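Course Notes > Robot Software > Unit 2: Control and Planning
Posted in March by the Makris lab teaching team

Two arms, one plan

This is the unit where the code finally gets to push on something! Last time we planned for a single arm in simulation. Now both arms share a table, and everything you wrote for one has to work with a neighbor in the room.

Start with frames. Each arm reports its pose relative to its own base, so before the planner can compare them you need a transform from each base to a shared table frame. Orka keeps these in one file. Load it once, at startup, and pass it around. Please don't type the numbers into your node by hand — a sign error there looks exactly like a planner bug, and you can lose a whole Sunday to it.

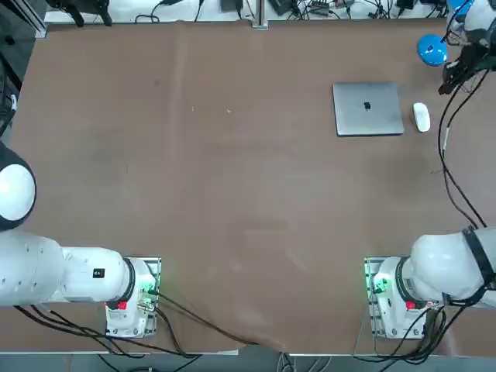
Fig. 1. Two arms mounted at the near edge of the table, with a laptop and mouse toward the far side.

Next, the collision scene. Anything resting on the table goes in as a box, padded on every side. A closed laptop is a nice first case: flat, simple edges, easy to fit. A mouse is harder than it looks, being small and rounded, and a tight box around it will jump as the depth estimate changes. Pad it more.

Cables are the fun part. Hustix has no good model for a hanging loop, so we use a keep-out volume that follows the wrist. It's crude and it wastes space, but it plans fast, and I love how far you can get with it.

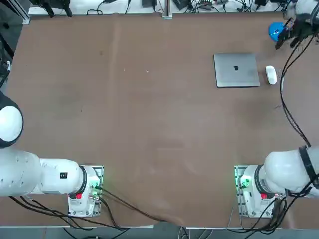

Page last modified: March, revision 39

Look at how much open table lies between the two bases. Your planner should treat that middle region as shared: one arm asks for it, gets a lock, moves, and lets go. Try the lock with a timeout of 32 control cycles first. Then make it shorter and watch the log for refused requests.

For the exercise, run the planner with seed 603 so we can compare paths. Hand in the joint plot for each arm and a short note on where the lock was held longest.

Related notes
Transforms without tears
Reading the Orka log
Vuvdale planner: setup guide
Depth noise and box fitting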